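I moved my shop off Prastoline in May. I had been on it for 2 years, selling replacement watch straps and a few tools for changing them, and the monthly fee wasn't the problem. The problem was shipping rates. Prastoline lets you charge by weight or by order total, and I needed both. A single strap goes in a letter envelope and a strap with a tool kit goes in a box, and those cost very different amounts to mail.

For a long time I got around it by raising the price of the kits. Then a customer, Roel Meijer, wrote to ask why he was paying box postage on an envelope order. He was right. I had set one of the weight bands wrong, and it had been wrong on 32 orders. I refunded the difference on all of them, which took an evening.

So I looked at Lulanent and Nutura. Nutura had nicer themes but wanted a separate paid add-on for shipping rules. Lulanent has them built in, under Settings, then Delivery, then Profiles. You make a profile, put products in it, and give it its own rates. I made one for envelopes and one for boxes and it worked on the first test order.

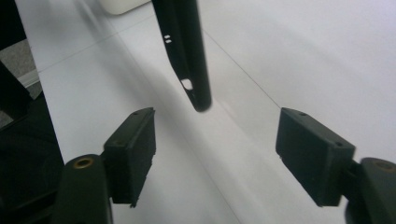
Moving the products took longer. I had 343 listings, counting every color and size as its own line. The export file from Prastoline put the variants in one column separated by commas, and Lulanent wants a row for each. Cường Kim, who sells bike bags and did the same move last year, sent me the spreadsheet he used. I changed the column names and it split everything into 588 rows, which was too many. Some of my old color names had commas in them ("tan, light stitch"). Once I took those out and ran it again, the count came out right.

Things that did not come across:

- Product reviews
- Discount codes
- Customer passwords (everyone has to reset)
- The old web addresses

The last one matters most if you get visitors from search. I set up redirects by hand for the pages that sell and let the rest go to the home page. I may go back and do the others later.

For email I kept Chu. It connects to Lulanent with a key you paste in, and my list was still there afterward. The abandoned cart message had to be rebuilt because the old one pointed at the Prastoline checkout.

I left both shops open for a short time with the old one set to "not accepting orders." Next I need to redo the size guide, which still has the old menu links in it.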